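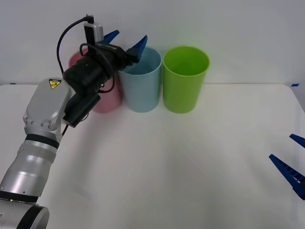
Meltell Opens Its Cup Lending Service to Schools and Small Cafés in Fandport

FANDPORT, Saturday, September 27, 2025 – Meltell, the tableware company from Fandport, announced today that its cup lending service is now open to schools, small cafés and neighborhood clubs. Until this month the service was offered only to organizers of large outdoor events.

The customer orders plain plastic cups in the quantity that is needed, keeps them for up to 23 days, and gives them back in the same crate. Washing is done by Meltell in its own building on the harbor side. The smallest order is 100 cups, and a customer who takes 200 or more receives free delivery inside the town.

The cups have a simple shape, a little wider at the rim than at the base, with a matte surface and no printing. Pale pink and light blue are among the colors of the present range. Meltell decided against logos after the first year, when many customers asked for cups which they could use at a birthday as well as at a school lunch.

"We wanted a cup that is easy to hold for a child of five years and also for a grandmother," said Piret Krūmiņa, who leads product design at Meltell. "We made many small changes to the rim. Most people will not notice them, but they will notice if the cup is not pleasant to drink from."

The service was tested in spring together with Pappas, a café with two locations in Fandport. During the test the café borrowed some 536 cups for its terrace and its evening concerts.

"Before, we bought paper cups every week and the bins were full by noon," said Loukia Gavalas, manager of Pappas. "Now the crate comes on the delivery day and the old crate goes away. My staff learned it in one morning. I would only ask for a bigger size also, for iced coffee."

A bigger size is in preparation. Meltell expects to show it in December, together with a flat lid that fits both sizes.

Schools can choose one color for each class, so that the cups are easier to sort after lunch. Lost cups are charged at the end of the lending period – the price for each is written in the order form, and there is no other deposit.

Orders are accepted by telephone and at the Meltell office during normal working hours. New customers may ask for a set of sample cups before the first order.

About Meltell
Meltell designs, lends and washes reusable tableware for homes, schools and events. The company is based in Fandport.

Press contact
Yeison Cabrera, Communications, Meltell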